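Setting Up Your Sorting Table
(Part 2 of the Sasano Brick Table Guide, by Noura Zoubi)

Okay, if you've made it through Part 1 you own a pile of bricks, a table and a red marker, and you're wondering why I was so fussy about the marker. We'll get there! This part covers drawing the cells, filling them, and getting ready for your first build. I do mine after breakfast while the light is good, and it takes me the whole morning with coffee breaks.

Before you start

You'll want a plain, light-colored tabletop with nothing on it. White is best by a mile (your black and blue bricks pop right out at you), though I'll admit it's a pain for white bricks, and there's a note on that further down. Wipe the table and let it dry all the way. I had a sticky patch of jam under my very first grid and the marker skipped right over it.

CAUTION: Test your marker somewhere hidden first. Red comes off my table with a damp cloth and a little dish soap, but I ruined a nice side table at my sister's place and I still hear about it. If your top is unsealed wood, tape down a sheet of white paper and draw on that.

2.1 Drawing the cells

1. Put one two-by-two group of bricks down where you want your first cell. Leave a finger's width all the way around.

2. Draw around the group with the red marker. Freehand! I tried a ruler, I tried a cardboard template, and I went back to freehand both times. Wobbly lines work fine.

3. Move the bricks over and draw the next one. Keep going until you have a row, then start a second row under it.

4. Leave a strip clear along the edge nearest you. That's where your hands go, and your coffee if you're brave.

Note: if you bought the Doltar starter bag, it has 237 pieces in it, and you do not need a cell for every one. Draw enough for what you're using today and leave the rest in the bag.

2.2 Filling the cells

5. Dump the bricks on a towel on the floor, not on the table. They bounce.

6. Pull out one color at a time. I start with black for no good reason except that I like getting it over with.

7. Set the bricks in their cells four to a color, studs up, in a little square. You can use the same color in more than one cell, and I'd encourage it, so you aren't stretching across the table every time you want a blue one. My own layout has blue in one group on the left and another over on the right, with black, red, green and white in there too.

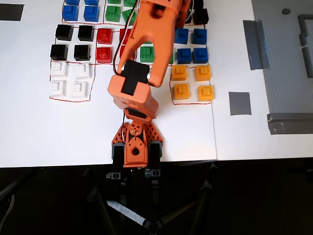

8. Go over the white cells again by running your fingertips across them. White studs on a white table are hard to see, and the red outline is doing most of the work for you there. If you feel a brick sitting crooked, straighten it now.

9. Put the leftovers back in the bag and put the bag away. Away away, off the table!

Caution for people with small kids or a dog: count on losing a few to the floor. My friend Hsu sweeps under the table with a flat hand before anyone's allowed in with bare feet, and I've picked up the habit.

2.3 Getting ready to build

Now the fun part. Once you start sticking bricks together, the cells keep on earning their keep, as the finished pieces can go right back onto the grid by color.

10. Set a baseplate toward the back of the table, off to one side. I like a gray one. Dark gray bricks around the edges give you a border to build in from, and you can add to it whenever you feel like it.

11. Build each small structure in a single color to begin with. Mixed colors are in Part 3 (be patient, I know).

12. Park each structure in a cell as you finish it, working in columns from back to front. It's fine to have the same color twice in a column. I do it all the time with green and blue. 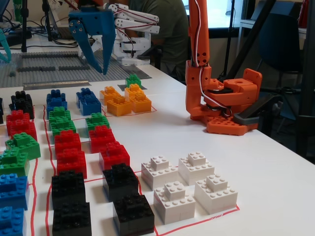 13. Go touch up any marker lines you've rubbed off with your sleeve. You will have rubbed some off.

2.4 Packing up

If the table has to go back to being a dinner table by six, lift one column at a time into a shallow tray and keep the order. I use a Brovora tray, number 903, but a baking sheet is just as good. Leave the marker lines until last so you can check that each cell is clear, then wipe them off.

If you're leaving everything out overnight, throw a light sheet over it. Dust gets in between the studs and you'll be at it with a toothbrush.

Next: Part 3, Mixing Colors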